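Towels going stiff in hard water

Drimodby
We moved in April and every bath towel now dries like cardboard. Same powder, same machine. Would softener help?

Kelemen
Softener coats the cotton and they stop soaking anything up. Use 80 ml of white vinegar in the drawer instead and skip the softener for good.
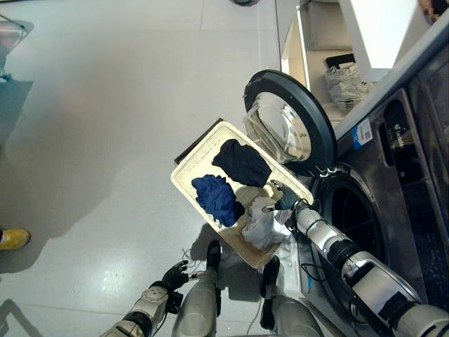 Gizella Jakab
December 8, 2020

I'd leave vinegar out, it's hard on the door seal. Tip in half a basket at most and run a second rinse. Ours were stiff from too much powder.

Kelemen
Been using it for years on the same seal. No leaks.

Fandon
Years here too and my seal perished. Could be age, I suppose.

Drimodby
Tried 2 rinses and less powder last night. Hand towels are better, bath sheets still rough. Will try them on a smaller load at the weekend.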